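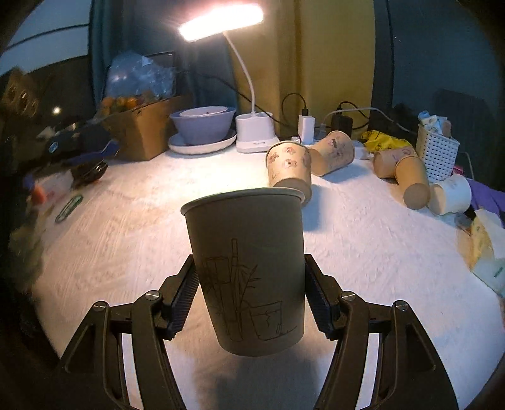
Re: Sediment cores from Didenko Lake, change to sampling depths

From: Jarrah Cosgrove
To: Mastilance Catchment Research List
Date: September 18, 2019

Dear colleagues,

Thank you to those who commented on the draft plan. Rawiri Lowther raised the following point earlier:

> The plan takes all cores from the northern basin. Phosphorus stored in the
> shallow southern arm is released whenever strong winds stir the bottom, and
> a survey that leaves it out will understate the load reaching the Prinik
> River. I ask that the southern arm be included before the plan is adopted.
> R. Lowther

The steering group accepts this request. The revised plan provides for 16 cores, of which 10 will be taken in the northern basin and the remainder in the southern arm. Each core will be sliced at intervals of 3 cm and kept chilled until it reaches the laboratory. 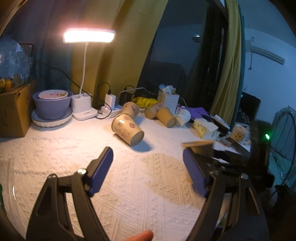

Water samples will be collected at the same stations, at the surface and just above the lake bed, so that dissolved phosphorus can be compared with the amount held in the mud. Results will be entered in the Flultico database under the existing station codes. The lake covers about 189 hectares at its normal summer level, and that area should be used in all load estimates.

Members who wish to object to the revised plan should write to me directly before the end of September. Requests for split samples may be sent to the same address.

Sincerely,
Jarrah Cosgrove
Survey Coordinator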